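Unit 6: Setting Up and Maintaining the Bench Cell

Course handout, Automation Laboratory, Novcombe Technical Institute
Issued Wednesday, May 21, 2025

Purpose of this unit

Students work with one machine throughout this unit: the single-arm bench cell, modeled in the Grestirik simulator. Every task is completed in the model before a team is assigned time on the physical cell in Room 124. The model uses the same coordinate frames, fixture names, and tool data, so an error made during setup in the simulator will be carried over to the hardware unless it is corrected first.

The unit covers the table layout, the tool check, the approach to raised fixtures, and the routine care of the cell. Read the whole handout before the first session. Bring a printed copy of the setup record.

1. Table layout

The work surface carries a regular grid of small holes. Fixture positions are recorded by hole, counted from the corner nearest the robot base. A part or tray that sits at an angle to the grid must have its rotation entered as well as its position. Teams often enter the position correctly and leave the rotation at zero, and the gripper then arrives over the part with its fingers turned the wrong way.

Trays with a red border are reference trays. Do not use them as drop locations. 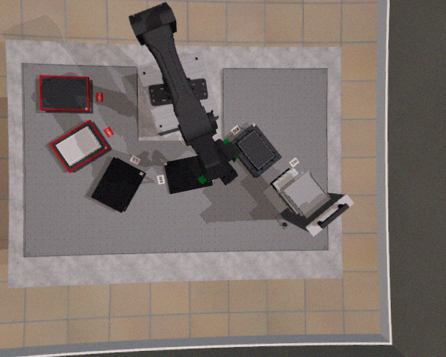 Reading time: 6 minutes

Before moving the arm, compare the model with the layout sheet. The two red-bordered trays belong on the left half of the table, one square to the edges and the other tilted. The black box belongs at the center. The raised panel on the right holds its own square tray, and its surface must be given its own height value. Small labels and tags lie flat and are not treated as obstacles by the planner.

Shadows are left on in the model by default. They are helpful in judging how high the gripper is above a part, but they can also hide the edge of a dark part on a dark surface. Turn them off when picking reference corners with the cursor, then turn them on again before saving the view.

2. Tool check

The gripper is defined in the tool table as Tool 2. Its green fingers are modeled as separate bodies. If a finger is replaced on the physical cell, the tool length must be measured again and the new value entered in both places – the controller and the simulator.

To check the tool:

a. Move the arm to the home position at low speed.
b. Select Tool 2 and confirm that the tool frame sits between the fingertips.
c. Open and close the gripper fully, watching both fingers.
d. Touch off on the reference pin and write down the reading.
e. Rotate the wrist and touch off again. The two readings should agree within the limit printed on the setup record.

If the readings disagree, stop and inform the instructor. Do not adjust the tool frame by eye.

3. Approach to raised fixtures

Flat parts on the table may be approached from directly overhead. The stacked shelves at the side of the table may not. For these, the forearm is extended nearly level and the gripper is brought in from the side, pointing slightly downward. Each shelf has its own approach point, and the arm must back out to that point before moving to another shelf.

Check the elbow as well as the gripper. With the forearm extended, the elbow lies well to the left of the base column, on the side away from the shelves. The low fixture stands on the table should be included in the collision check, along with any pegs that project from their upper plates. View the move from a low side angle – an overhead view does not show clearance between the gripper and the shelf. 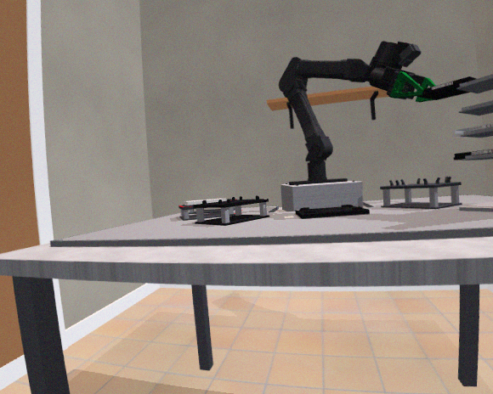
4. Routine care

The following applies to the physical cell. Lock out the power supply before reaching over the table.

Wipe the finger pads with a dry cloth at the start of each session. Inspect the cable at the wrist for wear. Check the bolts of the base plate with the torque wrench kept in the Zeltora cabinet, and enter the result in the log. Joint covers are removed by staff only. The full inspection is carried out every 12 weeks.

5. Work to be submitted

Each team submits one completed setup record, the saved model file, and a short account of any fault found and how it was corrected. Records without tool readings will be returned unmarked.

Automation Laboratory, Barajas Building, Novcombe Technical Institute | Contact the laboratory office | © 2025 | Back to top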